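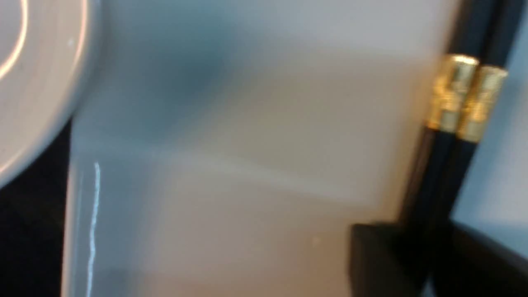 Anyone else make it to the Simora open day?
Last updated: May 21, 2026
Reading time: 2 min

ollie_gantry
Went, parked in a field, got a lanyard. Main draw was the table-setting demo: one arm, white dishes, black chopsticks with gold bands. Fancier than anything I own. We stood behind a rope for 50 minutes and I've never cared so much about a plate.

Rakiya Osagie gave the talk and took questions, including mine, which was bad.

breadboard_beth
I was in the 2 o'clock group. What got me was how slow it was. My kid sets the table faster and he's mostly throwing things.

tmarsh56
Slow is fine. Glossy white dish on glossy white dish is a rotten thing to hand a wrist camera. It's all glare and no edges. I'd like to see Jukard try that instead of stacking their cardboard boxes again.

breadboard_beth
Jukard had free sandwiches though.

ollie_gantry
Conceded.

pallet_jack
Unpopular opinion, but a demo on a table they laid out themselves tells me nothing. Same dishes, same spot, rehearsed all week. Let somebody from the crowd dump the chopsticks down crooked and then we'll talk.

tmarsh56
Someone in my group asked for exactly that. Osagie moved a dish over by hand and they ran it again. You must have been at the Stojanovska booth.

pallet_jack
I was at the Stojanovska booth. They had chairs.
One dish moved by the person running the demo is still a friendly test. I'll stay grumpy.

breadboard_beth
What was your bad question, ollie?

ollie_gantry
I asked if it does forks. She said "sometimes" and went to the next hand — a better answer than I get from most vendors.

kettle_road
Missed it, stuck behind a tractor for nearly 10 miles. Are they doing another?

tmarsh56
November, at the Ollell building. Sign up early, the rope area is small and pallet_jack takes up a lot of it.

pallet_jack
I'm bringing my own chopsticks.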